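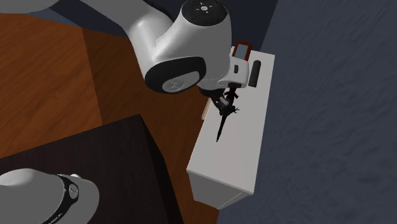

*Simulated view of the Mirell cell, with the arm's gripper over a spiky black object on the white cabinet.*

The **Mirell cell** is a simulated robot workcell used at the Gunamport teaching workshop to practice picking up awkward household objects. It consists of a white jointed arm with a black-fingered gripper, set in a make-believe room with a wooden floor, a stretch of dark gray carpet, a dark brown table and a low white cabinet. The cell was put together by Manouchehr Parsa and Folasade Nwosu, and it has been looked after ever since by a small and rather devoted group of users.

## Setting up

A session begins with loading the room and letting everything in it settle. Objects are dropped onto the cabinet from a very slight height, and a light one may slide or tip before it comes to rest, so it's usual to wait two seconds of simulated time before asking the arm to do anything at all. The arm is then sent to its home pose and the gripper is opened and closed once, slowly.

After that comes the part most newcomers find fiddly — matching the height of the cabinet top to the height the arm believes it has. A mismatch of even 4 millimeters is enough to make the fingers press into the surface or close on thin air. Nwosu's setup notes, which are still passed around, recommend bringing the gripper down over a bare patch of cabinet first and saving the pointed and many-pronged objects for later in the day, when everyone has had a bit of practice.

## Upkeep

There is nothing to oil or tighten in a simulated cell, but it does need regular care. The main chore is tending the collision shapes, the simpler hidden outlines that the software uses to decide when two things touch. A plain cylinder gives very little trouble. Spiky objects are another matter, and a careless outline will fill in the gaps between the points, leaving the gripper to grasp what looks like empty space.

Jailson Xavier rebuilt many of these outlines by hand one July, and the stored scene files grew to 3,327 in the same period. Joint limits are checked whenever the arm model is updated, and friction settings for the fingers are kept in a separate file — a lovely habit that has saved many an afternoon.

## Common repairs

The best-known fault is jitter, in which a held object trembles between the fingers. It is normally cured by shortening the time step or easing the grip force. An arm that stops short of the cabinet has most often been given an old base position, and reloading the table and base together puts it right.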